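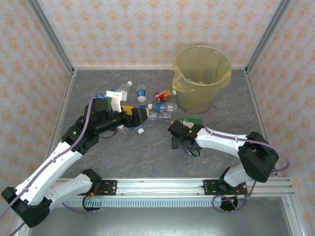 So Wednesday was bottle day again. I've been driving the two arms since February, and clearing drink bottles off the table into the trash bin is still the task I get asked for most (my back has opinions about this). We need 100 good runs before the folks in Menville will start a training job, and by lunch I had five I'd be willing to show anyone.

The bottles are sneaky! A clear one with no label on it just melts into the marble pattern on the tabletop, and I'm squinting at my monitor trying to work out where it ends. Loose caps are worse. I've started leaving the caps until last, which makes the runs longer, but Hopkin (our labeling tool, don't ask me who picked the name) seems happier when each grab has a clear start and stop.

My other new habit is mixing up the mess between runs. Some bottles standing, some lying down, a couple pushed right up under an arm. For a while I was setting them out the same way every time without noticing, and the first model we trained on that went straight for spots where there wasn't a bottle. Oops.

I also got to use both arms at once, which I love. It's like patting your head and rubbing your stomach, except the bin liner keeps wanting to join in.

Next week we switch to the Vornik grippers, so I'll probably be terrible at it all over again.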